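Mon 9 October
Workshop notebook, back room

Long day, mostly spent on the white table, so I'm writing it up while I still remember which bits I moved where.

First thing, the top. I'd been putting off cleaning it since June and it was starting to look like the inside of a teapot. Tried the Femwood stuff first, because we still have most of a bottle, and it was hopeless on a glossy surface – left a greasy bloom that you could write your name in. (It's meant for oiled timber, I know, I know.) Took it off again with warm water and a drop of dish soap, then a dry cloth, then another dry cloth. It came up lovely! It also shows every single fingerprint now, so please, if you come in with glue on your hands, go to the other bench.

Next, the small scratches near the corner. I had a go with the Nater pads, the 1000 grit, used wet. Very light pressure, little circles, stop and look, go again. Two of them went completely and the third one is still there if you crouch and catch the light. I decided to live with it. Anyone who wants to chase that scratch further can do it on their own time, and should tape off the area first, which I forgot to do and then had to wipe gray slurry off half the table.

Lunch. Ate it standing up.

Afternoon was the toy box. We've been saying for ages that the box of soft toys and play dishes needs going through before the cold weather, and I finally tipped the lot out on the floor and made piles. Keep, mend, wash, out. The mend pile is bigger than I'd like. Mostly open seams, plus one ear that has been reattached so many times it's more thread than ear. I used the Mirneck thread on a couple of them, the heavy one, and I think it's too thick for plush. It pulls the fabric into a pucker and you see the stitches from across the room. Went back to ordinary polyester, doubled, and a ladder stitch, and that closes up much nicer. Brush the pile over the seam afterward with an old toothbrush.

Washing: 40 degrees, in a pillowcase, short cycle. Then air dry, no heater. Somebody (me) put one on the heater last winter and the fur went crunchy.

The play dishes are easier. Soak, rinse, stack. I'm pulling anything with a cracked rim and keeping the rest, even the ones that don't match. The total for replacing the whole lot from the Bråten list was 617, and I don't see why we would when most of it only needs a good scrub.

What ended up on the table, and what I noted:

1. Pink plush with the fuzzy magenta end on one limb, the one with a little light-pink patch. It's on the white top together with a pale lavender dish, or plate, whatever we're calling those. The dish has a tiny dark speck on it that I want to look at again in daylight, might be dirt, might be a nick. The colors are nice together and the gloss sets them off, so I'd like that pair kept together when the box gets repacked.
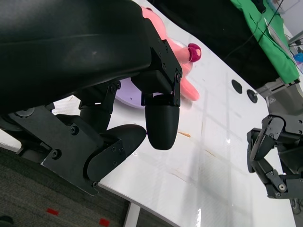 2. Mend pile. Still in the tray by the window, needles stuck in the cork, NOT in the toys. Please check before handing anything out.

3. Boxes. I cut down 12 of the flat ones to fit the lower shelf. They're a hair too wide on the left side where the bracket sticks out, so slide them in at an angle and they go.

4. Out pile. In the bag by the door. If you want to rescue something, do it before the end of the week.

Still to do: second coat on the shelf edges, find the lid for the big box, order more pads (the coarse ones are down to the last sheet). I also want to try felt dots under the dishes so they don't skate about on the table – it's slippery as anything now that it's clean.

Swept up, lights off, left the window on the latch for the smell.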